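Skarberg Residents' Group
Minutes, 27/09/2024

I took the notes this time as Dulce was away, so blame me for the spelling! Present: Saoirse Mac Mathúna (chair), In-ho Chae, Elfriede Imhof and me, Jucélia Aguiar. Apologies from Dulce Lozano.

Last minutes agreed, once we'd changed "Panden Road" to "Panden Lane" (sorry, everyone in the Lane).

Footpath. In-ho has had a reply from the council at last. They'll resurface the stretch behind Solberg Court but not the steps, and we all had a good moan about that. Saoirse will write again and ask for a handrail at least.

Money. We have £1799 in the account, and £530 of that is set aside for the bulbs and the new noticeboard. Elfriede thought we should get a second quote for the board, and I think she's right – the first one was a bit steep.

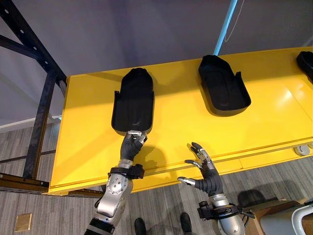 Black shoe-shaped trays on the yellow table.

Winter supper. We went round and round on this one! Elfriede would like soup and bread again, In-ho fancies a proper hot meal, and I don't mind as long as I'm not peeling. Left until Dulce is back. Saoirse to ask if Kekance Hall is free.

Parking. Still bad at school pick-up time. In-ho to ring the school.

Any other business. Elfriede has a box of jam jars if anyone wants them. Saoirse is looking for someone to take over the newsletter by May, so please do have a think.

Next meeting at Saoirse's, date to follow by email.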